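The Snack Table at Kereama

My sister-in-law Leonie Stubbs has a theory that you can tell everything about a family by what they put out for people to eat. I used to laugh at her for it. Then she put me in charge of the table at Kereama, and I stopped laughing and started losing sleep over sandwiches.

Kereama is what we call the old meeting room behind the ferry office, the one with the windows that don't open. Every August we have the reunion there, and every August the food gets put on the same brown table (it weighs as much as a horse, I helped move it once and never again). Thirty-four people were supposed to come that year. I had a list. I had two lists, and one of them was just about napkins!

"You're overdoing it," said my cousin Rawiri, who had driven 19 hours with a sore back and was lying flat on the carpet with his shoes off.

"I'm doing exactly enough," I said, and stepped over him.

The Cokes were the first thing I got right. Grandma Seline always said a bottle tasted better than a can, so bottles it was, and I lined them up on the clear rack with the back row higher, like kids in a school picture. I turned each one so the writing faced front. Rawiri turned one around when he thought I wasn't looking, and I turned it back, and we went on like that for a while without saying anything.

Then there was the cookie question. Leonie wanted them on a plate. I wanted them left in the box, because the minute you put cookies on a plate my uncles act like it's a race. So the box went into the round basket, with some of the little gold-wrapped things tucked in next to it, and I felt pretty good about that. The foil trays went in the other basket, over by the drinks, for anybody who wanted to carry something outside.

That left the big beige tray, right in the middle of everything, and one sandwich.

I should explain the sandwich. I'd made it that morning from the page in Grandma's notebook marked "for Daltance," and I had no idea if Daltance was a person or a town or a brand of mustard. White bread, orange-red filling, a bit of green. I cut it in a triangle and wrapped it in plastic the way she used to. I put it on the tray by itself, with the small black box with the gold lettering above it, and I stood there looking at the two of them like I was waiting for somebody to tell me what came next.
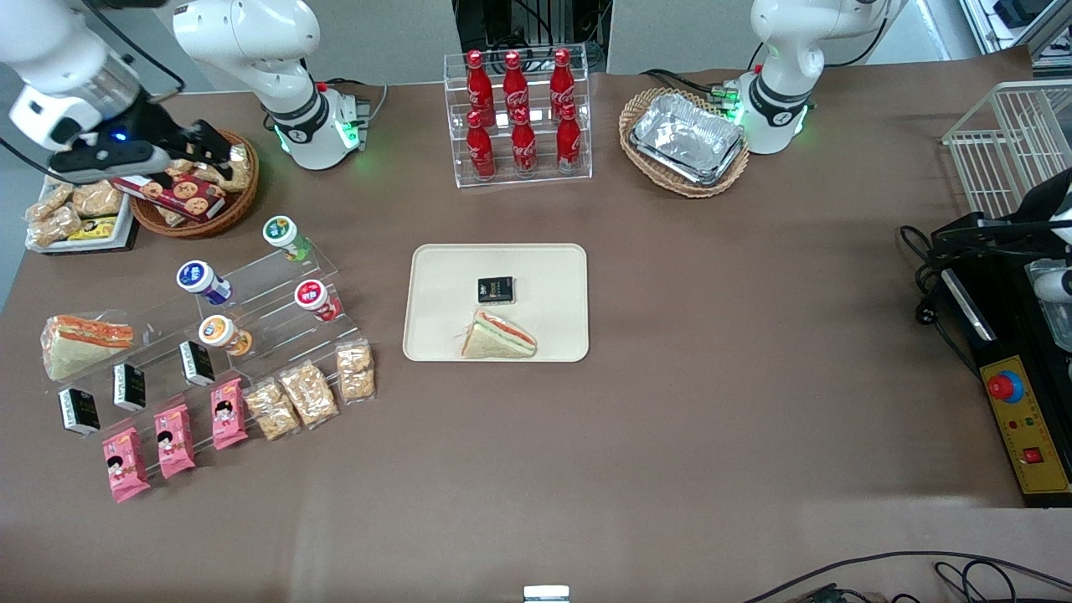

What Leonie Said

She came in with her coat still on and her keys in her hand. She looked over the bottles, then the baskets, then the bags of crunchy stuff on the white tray, and she didn't say a word until she got to the sandwich.

"Where did you find that?"

"In the notebook. It said it was for Daltance."

Leonie sat down on the nearest chair. Even Rawiri lifted his head off the carpet.

"Daltance was the boat," she said. "Your grandfather's boat, before he sold it. She used to send him off with one of those every morning, and he'd give half of it to the dog."

I had been coming to that room since I was six and I'd never heard about any boat. I asked what happened to it and she said some man from Sonurer bought it and painted it green, and Grandma wouldn't walk down to the dock for a whole summer after that. I asked about the dog too. The dog was fine. The dog lived forever, apparently, and got very fat.

"And the box?" I said.

"Oh, the box is from me," said Leonie. "Leave it shut till your mother gets here."

A car door slammed out front, and then another one, and I could hear my uncles arguing about where to park. Rawiri got up off the floor, one knee at a time, groaning like a gate. He went over to the drinks and turned one bottle around.

I let him have that one. I went to open the door.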